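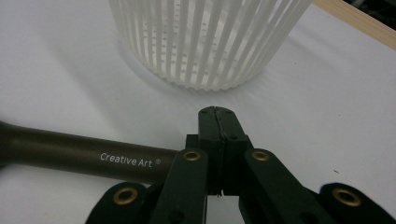 Tilleo: hand-held gripper demos for putting away long thin things

Hi, and thanks for stopping by! This is the README for Tilleo, a smallish set of demonstrations I put together with Tiina Nieminen while we were trying to answer one nagging question: how much does the first second of a demo matter when you train a policy on it? Quite a lot, as far as we can tell. More on that further down.

Last updated April 2022.

What you get

There are 687 demos in total, all done by hand with the same style of two-finger gripper and a camera looking down over the fingertips. The task is always some version of "pick up the long thin thing and put it in the round thing." Brushes, pens, chopsticks, a knitting needle or two (Tiina's, and she wants them back). We used 26 different objects and a bunch of containers, on tabletops in two places: my kitchen in Sukemetti and the shared workroom at Runesden.

Each demo folder has the video, the gripper opening width over time, the estimated hand path, and a little text file with my notes. Please read the notes! Some of them only say "fine," but some of them will save you an afternoon.

How we recorded

Every demo starts with the fingers closed for a moment before anything moves. We did this so the width signal has a clean zero to line up against the video, and I got pretty strict about it after the first week, when half my timestamps drifted and I had to throw out a whole evening of work. If you record your own demos to mix in with ours, do the same thing and your life will be much easier.

After that it's open, approach, grasp, lift, turn upright, drop in, let go. The turn is the hard part. A round handle lying flat likes to roll when a finger bumps it, and shiny handles confuse the tracker more than dull ones. White tables make this worse, too -- there's just not much for the tracker to hold on to, and you'll see the hand path get jittery there. I left the jitter in. There's a smoothed copy next to each raw file if you'd like the easy version.

The split

Train is 519 demos and the rest is for testing. The test part has objects that never show up in training, so please don't shuffle everything together and split it again. (I did this myself in September, got wonderful numbers, and told people about them. Oops.)

The thing we found

We trained the same small policy twice: once on full demos, and once with the closed-finger pause trimmed off. I was sure trimming would help, because who wants a robot that learns to sit there? Well, the trimmed one was worse on the new objects. It rushed the approach and knocked handles sideways before it had a grip on them. Our best guess is that the pause gives the policy a few steady frames to work out where the handle is, but we haven't tested that properly, so treat it as a guess.

We also tried Lahtinen, which is what we call our trick of repeating the last still frame a few extra times during training. It helped a bit on pens and did nothing at all for brushes. The code is in the lahtinen folder if you want to poke at it.

Known problems

The width sensor sometimes reads slightly open when the fingers are fully closed. Subtract the first value and you're good.

Slatted or see-through containers mess up the depth estimates, because the tracker can't decide whether to look at the slats or through them. I wouldn't trust depth anywhere near one.

Nearly all the demos are mine, and I'm right-handed. Tiina did some of the workroom ones, and she's much more patient than me, so hers run longer. The operator is listed in each notes file.

Using it

Research and teaching, go for it. If you publish something, a mention of Tilleo would make us both very happy. If you find a broken file, open an issue with the folder name and what you saw, and I'll try to fix it over the weekend.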